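Gripper trouble at Gratlow: a pad lets go and the desk lamps get a rest

Posted August 18, 2019

Well, it has been one of those weeks at the Gratlow workshop, and I promised I'd write up the bad news as well as the good, so get the kettle on.

If you've been following along you'll know we've been using the Puvel hand-held grippers to record ordinary household jobs, so that the Revo arm next door can have a go at learning them. Lamps were the job for the week: tilt the shade, press the button, slide the base along, put it back where it was. Dull stuff to watch, but we'd got 2936 good recordings in the bag since March and I was feeling pretty pleased with myself (always a bad sign).

Then on Thursday, just after lunch, the covering on one of the fingers gave way in the middle of a lift. I was the one holding it! The lamp dropped a few inches, bounced off my thumb and went over on its side. No harm done beyond a bruise and some language I won't repeat, and the lamp still comes on. But a finger that lets go without any warning is a safety matter whichever way you look at it, so we stopped there and then and filled in the form.
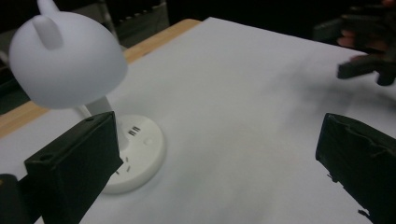 Lamp work at the Gratlow bench, with the scuffed and peeling right-hand finger nearest the camera.

I'd love to tell you it came out of nowhere, but I went back through the log that evening and there were hints. In the last 301 recordings before the drop, 39 had been marked as slips, and most of those had gone down as "operator, try again". Operator meaning me, quite often. I'd just been squeezing harder and carrying on, and I suspect squeezing harder was making it worse - the covering gets dragged sideways each time you close on something smooth and round.

We sent the details over to Mokgethi, who look after the fingers for us, and they rang back the next morning, bless them. Their view is that the glue went first and the surface followed, and that the pad should have been swapped a good while ago. They've asked for both fingers off that unit to be posted to them, the good one as well, so they can compare the two. New pads are on the way and they'll be using a different glue, which they reckon will cope better with a warm room. We'll see!

The bigger worry for me is the Revo arm. It wears the same kind of pads and it can't feel a dodgy one going the way a hand might (not that mine did a brilliant job of it). So the arm is switched off until its own pads have been checked over, and its Tuesday run is cancelled. Sorry to anyone who'd booked a slot - you'll be moved to the next free one, no need to email.

From now on the pads get a look and a rub with the thumb every 95 recordings, and anything lifting at the edges means stop. Slips get written down as slips, too, with no guessing at whose fault it was. If you're using one of our other grippers at home or in your own workshop, please have a look at yours before you pick it up again, and let us know if you find any fraying.

Lamps will start up again once the new pads are on. In the meantime I'm on sorting cables, which I'd been putting off since the spring.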